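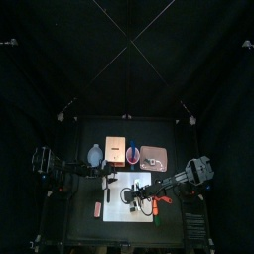 A black cable looped across a white sheet, with a bottle, a wooden box, a cup and a tray lined up behind it.

Cord tidying

Print | E-mail
Last updated: 16 September 2022

Cord tidying is the household job of gathering up loose cables, chargers and the small devices that go with them, and giving each a place where it can be found again. It is usually done at a table, a little at a time, and most families who keep up the habit do it when a drawer will no longer close. The word "cord" is used loosely and takes in charging cables, earphones, extension leads and the thin wires that come with small appliances.

The work surface

A plain, light-colored sheet is often spread out first. A dark cable is easy to follow against white, and so are the small plugs and caps that tend to go missing on a dark or patterned tabletop. Paper, a pillowcase or an old place mat will all serve. In the town of Stosivley, where repair evenings have been held in the Fulton reading room for 19 years, the sheet is still called a "snow", and a newcomer asked to "put the snow down" may well need a moment to work out what is wanted.

Containers are commonly set in a row along the far side of the table – within reach, but out of the way of the hands. Shallow trays suit a device that is kept together with its cord, as the whole thing can be laid down in one piece. Boxes with lids are better for cables used only a few times a year. Cups are handy for things that stand upright, and one already holding a utensil or a pen can usually take another.

Coiling

The simplest coil is a round loop about as wide as the hand, made without pulling the cable tight where it meets the plug. Many people twist the cable slightly between finger and thumb with each turn, which lets it lie flat. Wrapping it around the device itself is quick and very common, though it bends the cord sharply at the same spot every time, and menders generally advise against it.

The Plirkerard coil, named for the village where it was taught in evening classes, ends with 3 turns around the middle of the bundle and the plug tucked through the loop that is left. It needs no tie or clip and comes undone with one pull. Very short cords are not long enough for it, and are better left in a single loose loop.

Labels and sorting

A small label on the top of a box saves a good deal of opening and closing. In her household handbook The Patient Drawer, Duygu Yazıcı recommends labeling by device ("kitchen radio") and leaving the type of plug off altogether, having once spent a whole afternoon trying some 40 cables one after another in the back of the Avcı family's old radio – the right one, she writes, was in the bread bin.

See also: Drawer lining; Junk drawer; Twine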